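# Plier à plat : ce que la toile fait au lit

*Draps, alèses, jetés : la manière dont on pose un textile sur un matelas décide de sa tenue sur l'étagère.*

Un drap plat bien plié n'occupe presque rien. Mal plié, le même drap prend le double de hauteur, glisse de la pile et ressort du placard avec des cassures qu'un passage au fer n'efface qu'à moitié. L'écart tient à peu de gestes, et presque tous se jouent avant le premier pli, au moment où le tissu touche la surface de travail.

À la maison, cette surface est le plus souvent le lit. Une table de salle à manger est trop étroite pour le linge de grande largeur, le sol impose de travailler à genoux, et le pliage à deux en tenant les coins suppose un deuxième adulte disponible. Le lit offre une aire large, à hauteur de cuisse, légèrement souple. Il a un défaut sérieux : il est déjà recouvert de tissu. Coton sur coton, ça accroche. Lin lavé sur percale, ça accroche davantage.

## Le fil avant le bord

Première règle de l'atelier : on aligne sur le droit-fil, jamais sur l'ourlet. Un ourlet industriel est droit en sortie d'usine. Après quelques dizaines de lavages, il a rétréci plus vite que le corps du drap, parce que le fil à coudre et la double épaisseur ne réagissent pas comme l'armure simple. Le bord fronce légèrement. Si l'on superpose les ourlets en cherchant la coïncidence parfaite, on transfère le défaut au centre, où il forme une poche.

Kenta Arai, qui a mis au point le protocole de pliage suivi ici, commence par poser la toile en biais. Le geste surprend ceux qui ont appris à caler d'emblée le tissu parallèlement au matelas. « En diagonale, le tissu se détend dans les deux sens à la fois, explique-t-il. Ensuite je le fais pivoter d'un huitième de tour et il arrive presque droit. Si je le pose droit dès le départ, je passe mon temps à tirer sur les coins. »

Tirer sur les coins est l'erreur la plus fréquente. La toile est peu extensible dans le sens de la chaîne, un peu plus dans celui de la trame, et très déformable dans le biais. Une traction au coin sollicite donc la direction la plus faible. Le carré devient losange, et aucun pli ultérieur ne le remettra d'équerre. Il faut lisser avec le plat de l'avant-bras, du centre vers le bord, sans pincer.

## Deux toiles, deux comportements

Pour cet article, deux textiles ont été passés au protocole sur le même matelas. Le premier, Skorndale, est une toile de coton à armure simple, assez dense, vendue comme jeté ou comme drap de dessus. Le second, Kilden, est un métis lin-coton plus ouvert, au tombant lourd.

Skorndale garde la marque du pli. C'est une qualité pour le rangement : une fois l'arête formée, elle sert de repère à la suivante. C'est un inconvénient au déballage, surtout si la toile a été rangée encore tiède du sèche-linge. La fibre se fige en refroidissant dans la position qu'on lui donne. Mieux vaut l'étendre à plat et attendre avant de former la première arête.

Kilden fait l'inverse. Il refuse l'arête vive et forme un bourrelet arrondi. Il ne faut pas l'écraser du poing. On laisse un rayon au pli et on compense par un nombre de pliages moindre : trois dans la longueur au lieu de quatre. La pile est un peu plus large, elle tient mieux.

Les deux toiles ont suivi 9 cycles de lavage avant l'essai, à température modérée, sans adoucissant. L'adoucissant dépose sur la fibre un film gras qui réduit le frottement. Le pliage en devient plus facile, mais la pile perd sa cohésion et finit par glisser en éventail dès qu'on tire une pièce du milieu.

## La séquence

La séquence retenue compte 8 temps.

1. Lisser le drap de dessous. Un pli dans le support s'imprime dans la pièce posée par-dessus.
2. Déposer la toile en biais, sans la secouer.
3. Chasser l'air du centre vers les bords, avec l'avant-bras.
4. Faire pivoter l'ensemble jusqu'au parallèle.
5. Rabattre la première moitié, en laissant le bord supérieur en retrait d'un doigt.
6. Attendre que l'étoffe se pose.
7. Replier dans la longueur, arête vers soi.
8. Terminer en tiers et retourner le paquet, bords libres dessous.

Le retrait du cinquième temps mérite une remarque. Lorsqu'on rabat une toile sur elle-même, la couche supérieure parcourt un chemin légèrement plus long que la couche inférieure, du fait de l'épaisseur. Sur une seule épaisseur, la différence est négligeable. Elle se cumule à chaque pliage. En partant avec un bord en retrait, on absorbe cet écart et le paquet final présente un chant net.

Le sixième temps est celui que tout le monde saute. Une toile rabattue emprisonne de l'air, qui s'échappe lentement à travers l'armure. Si l'on enchaîne aussitôt, l'air migre vers l'arête et la soulève. Sur Kilden, dont le tissage est ouvert, quelques secondes suffisent. Skorndale demande plus de patience.
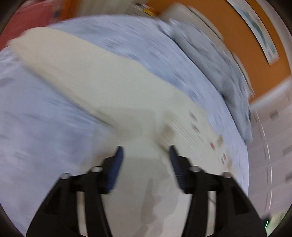
**Pôle Textiles et rangement – Atelier des gestes domestiques**

La toile crème traverse le drap bleu lavande en diagonale, position du deuxième temps. Son bord dessine une courbe douce et l'ombre portée sur le drap est molle. Un pli ombré subsiste vers le milieu. C'est lui qu'on traite en priorité, avant toute rotation : pivoter une toile plissée revient à coucher le pli dans une direction imprévisible.

Le contraste des teintes a son utilité. Sur un drap de dessous blanc, le bord d'une toile écrue se lit mal, et l'on aligne au jugé. Un support coloré, même pâle, rend la lisière visible sur toute sa longueur. Les ateliers de blanchisserie emploient pour la même raison des tables de ton moyen. À domicile, il suffit de plier le clair sur le coloré et le coloré sur le clair.

## Le cas des extrémités

Les bouts de la toile posent un problème propre. Quand l'étoffe dépasse du matelas, la partie suspendue tire sur la partie posée. Avec un tissu léger, l'effet est faible. Avec un métis lourd, il suffit à décaler la pièce pendant qu'on travaille à l'autre bout. On ramène donc l'excédent sur le lit, en accordéon lâche, et on le déploie au moment de s'en servir.

Les angles ne s'aplatissent pas tous pareil. Après lavage, un coin cousu en onglet reste à peu près carré. Un coin simplement replié s'arrondit et se retourne sur l'envers. On le rabat à la main avant le pliage, sans chercher à le repasser : la chaleur fixerait la déformation.

## Rangement et hauteur de pile

Le paquet terminé se range arête vers l'extérieur. L'œil compte des dos, comme sur un rayonnage de livres, et la main saisit une pièce entière. Rangé dans l'autre sens, il présente des épaisseurs libres et l'on attrape une fois sur deux la seule couche du dessus.

Dans le module Oda, dont la profondeur utile convient au pliage en tiers, les piles ont été limitées à 2 textiles lourds sous les textiles légers. Au-delà, les pièces du bas marquent. Le poids d'une pile de métis est suffisant pour transformer un bourrelet souple en cassure, surtout dans une pièce humide. Une rotation simple règle la question : le linge propre entre par le bas, on prélève par le haut.

Le séparateur Flavodow, une cloison verticale à pincer sur la tablette, rend service aux extrémités de rangée. Au milieu, il mange de la largeur sans bénéfice mesurable. Deux piles de même format s'épaulent très bien sans lui.

Reste la question du temps. Exécutée sans hâte, la séquence complète a pris 103 secondes sur Skorndale, attente du sixième temps comprise. Le pliage habituel, coins contre coins et bras tendus, va plus vite. Il faut ensuite reprendre le paquet une fois sur l'étagère, et cette reprise n'est jamais comptée.

Pour les draps-housses, la pose en biais ne s'applique pas. Les poches élastiquées doivent d'abord être emboîtées l'une dans l'autre, coutures alignées, puis le bord élastique rabattu vers l'intérieur de façon à obtenir un rectangle. À partir de là, on reprend au septième temps.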